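June, Jorkstead bench, 14:10

Gripper 3 slipping again. Rawiri Donnelly blamed the bottles. I blamed Rawiri. Took the fingertip pads off, wiped the ribs with alcohol, refitted them and nipped the screws up evenly this time. Jaw zero had drifted, so reset it to 2716 counts.
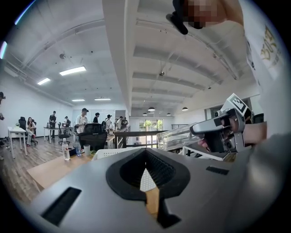
Clear bottle held sideways, other gripper, upstairs.

Soak test next: 200 open-close cycles, then 40 picks with a full bottle. Cap on, Rawiri. If the zero moves again I'll pull the encoder and write to Postma for a spare, which should see us nicely into autumn.

Left to do: label the pad screws, find the small hex key, stop lending out the small hex key.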